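Practising stitches at home before a course: what do I need to buy?

Kimie Onishi
Zusbridge, joined in June

I start the veterinary nursing course at Clerereck after the summer and there is a suturing block in the first term. I would like to get some practice in beforehand so I'm not the slowest in the room. I can sew by hand (hems, buttons) but I have never used a needle holder.

There is a Goline kit for £49 with a pad, a few instruments and some thread. Is it worth it, or am I better off buying the bits separately? I also don't know whether to start with single stitches or a running one. The reading list says to be able to "recognise" simple interrupted stitches, and that is as much as it says. I mean four or so in a row with each one tied off by itself.

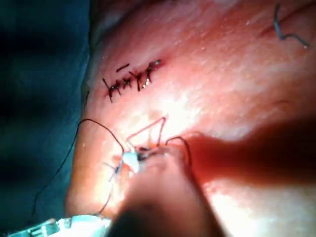 My other problem is that I'm left-handed and every video I find is right-handed.

Octavio Agudelo

Start with single stitches. If one goes wrong you cut it out and the rest of the row is still there, whereas with a running stitch you lose the lot. Do one evenly spaced row, take it out, do another.

I would buy separately. The pads in kits are usually fine but the needle holders have loose hinges and put you off. I bought a plain Hirano pair second-hand and they have outlasted three pads. Get toothed forceps as well, and ordinary sharp scissors. For thread, 2-0 is easy to see and handle when you are learning, then go finer. Silk is kinder than nylon at first, as nylon springs undone while you are still thinking about the second throw.

Being left-handed matters less than you would expect. Ratchets on standard holders are made for the right hand, so they feel stiff to release with the left. Left-handed ones are sold but they cost more. Try the standard ones at college first. 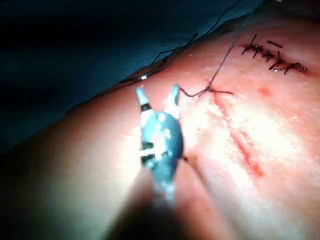

Knots are where most beginners lose time. Practise them on their own, with a bootlace round a chair leg, until you can do a square knot without looking. Keep the throws going in alternate directions or you will end up with a granny knot. Place your first one at the end of the cut, as with the knot in the photo, which sits right at the upper end. The tails there are short too. Leave yours a bit longer while you are learning, so you can find them again when you take the stitches out.

tallow_lane

Agree with most of that, but I would get the kit. £49 is not a lot and you can replace the holders later if you hate them. By the time you have paid postage on four separate things you have spent nearly the same.

Don't bother with bananas or oranges, whatever people say. The peel tears and you learn to be timid with the needle. A synthetic pad lets you take a proper bite.

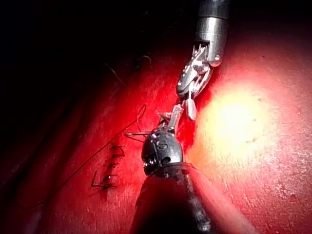 Also wipe the pad down and keep it flat in a drawer away from the radiator. Mine curled up and the cuts would not close after that. As for the videos, flip them in a player that has a mirror setting and they become left-handed. My sister learnt crochet that way.

Kimie Onishi

Thanks both. I have ordered the kit and it comes on Thursday. Will try the bootlace tonight.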